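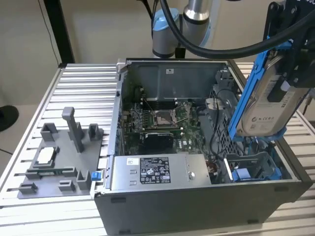

A desktop tower with its side panel removed.

NOTICE TO HOUSEHOLDS OF THE ZANDIA VALLEY

Each household is to keep one crank lamp, of the Bolisitz pattern, within reach of the front door. The lamp shall be wound on the first evening of every month. Wardens will call in March to see that this has been done.

The Office of Lamps has received a letter from Mr Máté Virág, of 34 Zadness Road, and the Office's reply is set out for general guidance.

Mr Virág states that on the night of the long outage he wound his lamp for three minutes and placed it in the window. A lamp was then lit in the house opposite. He put his own out, and the other went out. He wound again, and it returned. He asks whether this was an approved signal.

It was not. The approved signals are listed on the card supplied with the lamp.
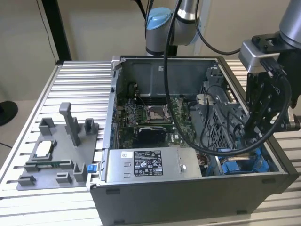

The green motherboard and its empty socket.

The Office has further consulted the register. The house opposite has stood without a tenant for two years, and its lamp was handed in to the Meléndez depot, where it remains on the shelf under its proper number. The clerk was sent to look and has signed to that effect.

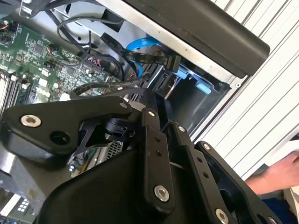

Mr Virág is therefore asked to return the second lamp, which he reports finding on his step the following morning, still warm at the handle. Of the 900 lamps issued in the valley, 900 are accounted for. The Office has no entry under which to receive another, and one will be opened for the purpose.

Until then he is advised to leave it unwound.

Office of Lamps, December 2025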